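Sandhu Play Library, item return and shelf check
Section 3: Small lamps and pretend food
December 2020

Lamp, blue, gooseneck
Shade seated firmly on neck: OK
Neck holds its position when bent: OK. A little stiff near the base, leave it alone.
Base sits flat, no rocking: OK
Switch on front of base: OK. Clicks both ways.
Bulb fitted, correct wattage per label: REPLACED. Old one was dark at one end. Spares are in the Rudetik drawer.
Shade clean: Wiped with a dry cloth. No spray on this one, please.

Pretend food, fruit
Banana: OK. Seam checked along the full length, no split.
Peach: OK. Blush color still good, no flaking when rubbed with a thumb.
Small parts test (anything that fits the tube is pulled): Both pass.
Washed: Soap and warm water, air dried. The Flikero set had been put away damp in May and smelled of it, so leave the lid off overnight.
Missing from set: Pear and one grape bunch. Family notified. Fee waived under 5 dollars.

Tables and outlets
White tabletops wiped: OK
Edges and corners, no chips or sharp spots: OK
Cords kept clear of where children stand: OK after moving one. Recheck at next visit.
Sokon shelf bracket: STILL LOOSE. Second time written up. Do not load the top shelf until it is fixed.

Result: lamp and fruit can go back out. Shelf stays on the repair list. Next check in 6 weeks. 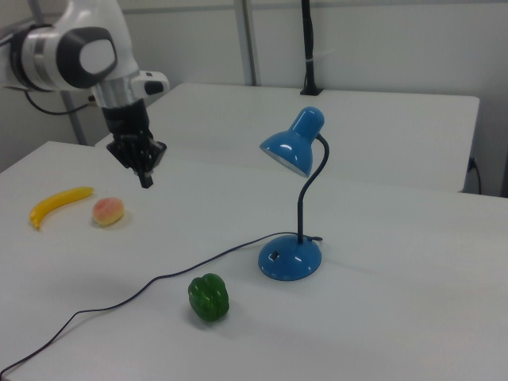
Can the pretend fruit go in the dishwasher?
Wash it by hand. The heat can open the seams, and water that gets inside is very hard to dry out.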